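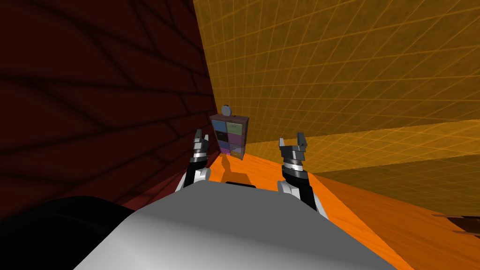 Head view in the drawer room, both grippers open, cabinet at the far corner

Sim demos for a drawer task: how much should I randomize?

sistach_bench
Posted 4th June
Hi all, long-time reader and I finally have something to ask! I'm collecting teleop demos in simulation for a two-arm robot. The task is simple to say: drive up to the cabinet, open the drawer named in the prompt, leave the others alone. There are six drawers in three rows of two, each a different color, and the colors, walls and floor get reshuffled every episode. I have 537 good demos so far and the policy reaches for the correct drawer most of the time, but it gets vague on the dark ones. In the view I posted the middle left is nearly black and the one under it is a dark bluish purple, and I have to squint myself. Do I keep collecting, or turn the randomization down?

tusa_loop
Welcome! I'd turn it down. A brick wall and a yellow grid wall over a bright orange floor is a lot for a small model to soak up, and your real room (I'm assuming there is one) won't look anything like that. Pick a handful of sensible textures, get the task solved, then widen it again. We did it the other way in December and spent weeks chasing what we thought was a grasp problem.

Prerunmont
I have to disagree with tusa_loop, in a friendly way. The ugly walls are doing you a favor. If it learns on those it won't care much about a beige office later. What I would change is the color sampling on the drawers — set a minimum distance between any two drawers on the same cabinet, and a brightness floor, so the prompt always points at something a person could pick out. Also, what does the prompt say for that purple-violet one next to the black? If one episode calls it "purple" and another calls it "violet" you may be teaching it two different things.

sistach_bench
Oh no. The names come from a lookup table and yes, it has both. I'll go through it tonight. And there is a real room, it's mostly white.

obradović_k
Coming at this from the data cleaning side, please look at the shadows too. There's a big dark one running out across the floor toward the robot in your picture, and if the light is fixed then the policy can lean on it to judge distance. We had a set of 764 episodes with one light position and it fell apart the minute we moved the lamp. I'd also keep whatever you put on top of the cabinet (is that a clock?) but swap it for other things now and then.

tusa_loop
Fair point on the light, and I'd put that ahead of textures. I still say 537 is thin for this much variety, though. Prerunmont, how many did you need?

Prerunmont
More than that, I'll admit, but our operators were new and we threw out plenty. Start with 2 light positions and see if the number moves before you record anything else.

sistach_bench
Thank you all so much, this is more than I hoped for. Plan is to fix the color names, add the brightness floor, then retrain on the same demos re-rendered with the light moved. I saved the joint states, so I can do that without driving the arms all over again.

obradović_k
Check that the drawers still open the same amount on replay. Ours drifted.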